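Stanau Club 42 Cricket Bat: One Season On

I bought the Club 42 in April, before our first league match, and put it away in October. I bat at four or five for a weekend side that plays on matting over concrete, with a few games on turf when we travel. My last bat was a heavier Mahawong that I had used for six years.

The Club 42 is the middle bat in the Stanau line. It is English willow, short handle, with the swell set fairly low. Mine weighed 1137 grams on the kitchen scale with one grip on. The sticker said 2 lb 8 oz, so that is close enough. Mine had eight grains, one of them wavy near the toe.

It comes marked "pre-knocked," and I would not trust that. I oiled it twice and spent five evenings with a mallet before I took it to the nets. Even then I got a couple of seam marks on the outside edge in the first week.

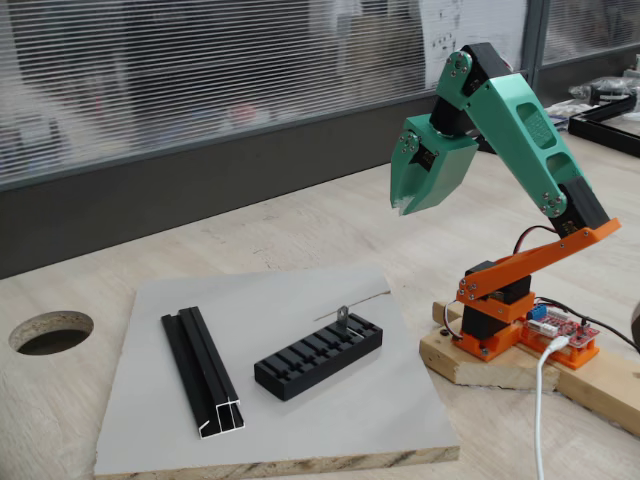

The pickup is the best thing about it. It feels lighter than it is, and I was through the pull shot earlier than I used to be. The low middle suits matting less than I expected. On our home ground the ball sits up around the waist, and I was hitting a lot of them above the sweet spot, where the bat goes dead. On turf, with the ball staying lower, it was a different bat. My only 50 of the year came on grass at the Funer ground, and most of it was drives.

I made 608 runs with it across league and friendly games. That is a good year for me, though we also played more matches than usual.

The stock grip is thin and went slick in the heat. I changed it in June for a thicker one from Liramlow and had no more trouble. The toe guard began to peel in July. I glued it back down and it held.

Rungnapa Srisuk, who opens for us, borrowed it for three games and gave it back. She likes a higher middle and a rounder handle. The handle on this one is fairly oval and you notice it if you are used to the other kind.

There is one crack, a hairline on the inside edge below the splice, which showed up in September. I taped it and it has not moved. The face has held up well otherwise.

I would buy it again if I played mainly on grass. For matting, look for the same weight with the middle an inch higher. Four out of five.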